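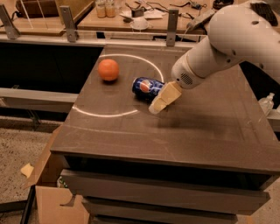 The dark table with its circle, ball and Pepsi can.

I keep reading that the cure for a messy house is to give everything a zone. Draw a line, the thinking goes, and stuff will respect it. Sorcha Ó Briain swears by this. She did her whole kitchen that way in August and told me her counters have been clear ever since. I have been in her kitchen. I have also been in her garage.

So look at that white circle. It's a perfectly good circle. Inside it are an orange ball and a can lying on its side, two items that have no business sharing a zone unless the zone is called "stuff." Drawing a line around them tells me where the clutter is. I already knew where the clutter was.

Meanwhile there are drawers right under the tabletop. Drawers are old technology and I admit they have problems (I once found 43 rubber bands in one of mine, along with a key to a house I moved out of). But you can close a drawer. Try closing a circle and see how much better the room looks.

Then there's the cardboard box on the floor, flaps open. Every house has one. I asked Eoin Buckley how long his had been sitting by the desk and he said "not long," and then his daughter said two years. An open box is the most honest zone going, and it's the one the organizing books want you to feel bad about.

The Flilley people will sell you a set of zone mats for $85. I don't doubt the mats are nice. I'd put the money toward a trash can with a lid, and I'd spend around 20 minutes deciding whether I wanted the ball at all. My guess is most of us would keep the ball. Fine, but put it in a drawer.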